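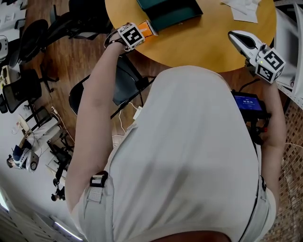

Changes to Household Paper Storage

The annual review of household papers was completed in February. The purpose of this entry is to set out the rules now in effect on this site's author and to record the results for future reference.

At the start of the review, the filing cabinet held 282 separate documents. Of these, 109 were kept. The remainder were shredded or recycled over two evenings. The largest single group consisted of appliance manuals, including three for a Gomov dishwasher that was replaced long before the move to the present apartment. Manuals are no longer kept on paper in any case where the manufacturer offers a copy online.

Utility bills are now retained for 12 months. In earlier years they were retained without limit, and a folder of water bills had grown thick enough to bend the rail of the lower drawer. Bank statements are downloaded at the end of each quarter and saved in two places. Tax returns and the records that support them remain on paper and are stored in the top drawer, in order by year.

Receipts presented the greatest difficulty. Many had been printed on thermal paper and could no longer be read. The receipt for the Avemer washing machine, which is still under warranty, had faded to the point where only the store's address was legible. A replacement was requested from the seller and arrived by email the same afternoon. Receipts for any purchase carrying a warranty will be scanned on the day they are received.

The cabinet itself has been reorganized into 8 folders. The labels are plain: Home, Car, Health, Taxes, Insurance, Work, Warranties and Family. An earlier system with colored tabs was given up after the meaning of the green tabs could not be established. The folders are the heavier Paisan type with a closed bottom, which hold small items such as spare keys and cards without letting them slip into the drawer.

Letters and postcards were excluded from the review. They are kept in a shoebox on the hall shelf and are not subject to any limit.

One matter remains open. The home insurance policy with Zirkska was renewed last fall, but the printed schedule of coverage was not found in any drawer. A copy has been requested. The Insurance folder will be considered incomplete until it arrives, and the next review will begin with that folder.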